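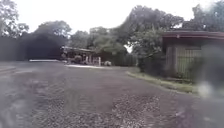

La explanada de grava de Judcombe se repasa cada seis meses. El encargado de firmes de Tretach lo resume así: «El árido grueso se queda arriba y el fino baja. Hay que volver a mezclar». En julio se extendieron 27 toneladas de material nuevo.

Sobre la compactación es más cauto. «Con tráfico ligero basta un rodillo pequeño – el problema es el agua, no el peso». La pendiente, añade, se midió en 205 puntos. «Donde no drena, se abre y se rellena».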